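Furnard adds paired hand-held gripper kit to its rental range

Furnard has extended its equipment hire service with a two-handed version of the Clamilar, the hand-held gripper it has offered singly until now. 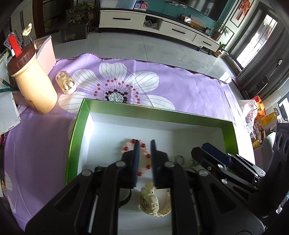
The new kit, listed as the Clamilar Pair, is aimed at groups that record household tasks for training robot arms. It comprises two grippers, a charging dock, a calibration board and a carry case. Hire is by the week, with a minimum term of 4 weeks, and the price includes one replacement set of finger pads.

Both grippers write to a shared clock, so that left and right recordings can be lined up without manual editing. In the earlier single-unit service, customers who wanted two-handed data had to hire separately and match the files themselves.

Ulla Ikonen, product lead at Furnard, said most requests over the winter had concerned small, loose items. "Customers were content with cups and boxes. The questions we got were about jewellery, watches and keys, where one hand has to steady something while the other picks it up," she said. The pads have been made softer as a result, and the closing force can be set in 100 steps.

Recordings are uploaded through Nukham, the company's storage service. Each hire includes space for 400 sessions. Further space is sold in blocks of 1,000 sessions and carries over if the hire is renewed. Files can be exported at any point during the term and for one month after it ends.

Some limits remain. The grippers are not sealed and should not be used in sinks or with liquids. Left and right units are not interchangeable, and a damaged unit has to be returned to Furnard for repair. Customers already hiring a single Clamilar can move to the pair when their current term ends, but sessions recorded on the older firmware cannot be merged with new ones.

Orders open on Friday.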